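3.2 Hand-held gripper

The second gripper was built in the shared workshop at Skakholm between April and October. It uses the same black jaws as the Wununex arm, so that grasps made by hand can be compared with grasps made by the arm. The body is white, with a pistol-style handle underneath. We recorded 1,809 grasps on cloth, 70 of which were dropped from the set when the log stopped early.
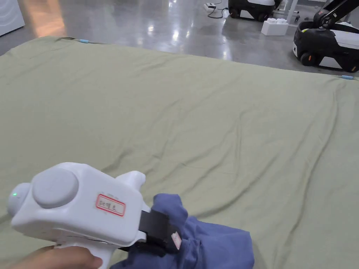
Figure 4. The hand-held gripper closed on a piece of blue-violet fabric, over the green sheet.

The sheet is clipped at its far edge and was not smoothed between trials. Each cloth was picked up 10 times before it was changed. Jaw pads were replaced after 11 sessions, when almost all the grip texture had worn away.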